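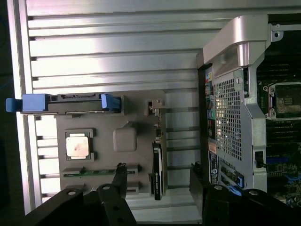
**sowa_l** - Tue 23 July

Still working on the bench arm that puts RAM into old towers. The tray holds the parts fine now, but the stick tilts when the fingers close on it. I've run the pick 495 times and the misses are nearly all the memory. Anyone been through this?

**remo_a**

Your fingers are too stiff! I glued thin rubber on mine and it grips way better.

**notburga**

Disagree with Remo, sorry. Rubber squirms when you push down into the slot (ask me how I know). I'd deepen the slot in the tray first and leave the fingers alone.

**remo_a**

Squirms if it's thick. Mine's from an old bike tube - zero trouble.

**sowa_l**

Reprinting the tray eats my whole evening, so bike tube first. What about push force on the DIMM? I'm scared of cracking a board.

**notburga**

Go slow and do one end, then the other. And please print the deeper slot anyway :)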